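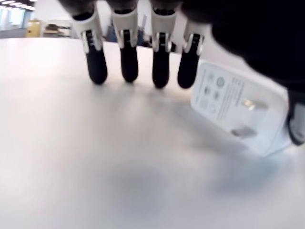 Photo: Deepak Bhatt

May 17, 2019
By Despina Karras
2 comments | 83 shares

Cistdale altar cloth, second look. Hoekstra's letter still says the strip was cut from the saint's shroud and is more than 400 years old. Asked again who cut it. No name, just "the family".

Thread under the lens: very even twist, machine spun if you ask me. Riet disagrees, says a good hand spinner could do it. Fine, but the whole length?

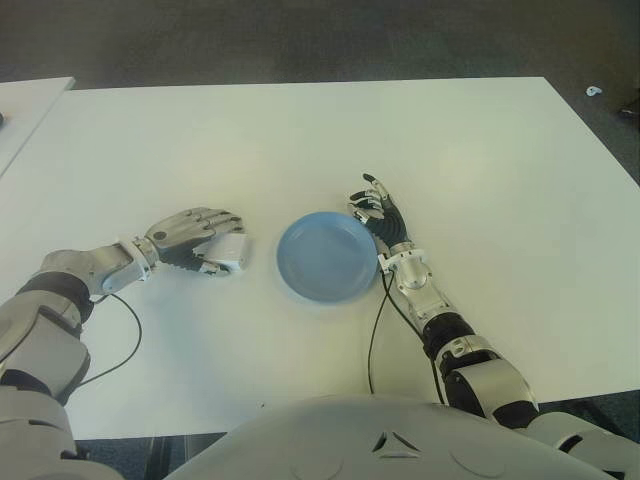 The wax seal worries me more. It sits on top of the grime, so it went on late. Zsolt will check the stamp against the parish register, if the parish ever sends the pages. First asked in February.

Dye: the red bled on the swab straight away. Proves little either way. Don't let anyone quote it as a result.

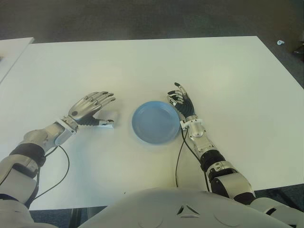 Blue plate between the two hands.

Ilir rang the seller. Now there's a second certificate, signed by a priest who can't be traced. So 2 papers, same typewriter by the look of the dropped "e". I would not insure it on that.

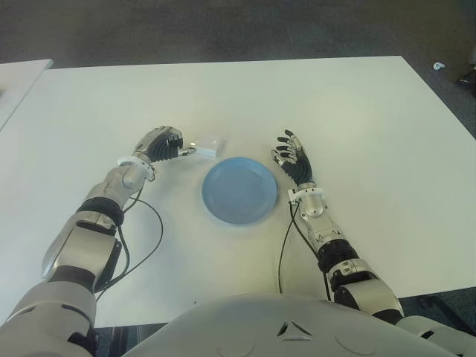

The plate again, white table.

To do: fibre sample to Skorneo, ask for the letter's envelope, keep the word "relic" off the label until someone shows me a reason.

Recent entries
Stikeo prayer beads: bone or plastic?
Moth in the vestment drawers
Reading parish seals, notes by Zsolt Vörös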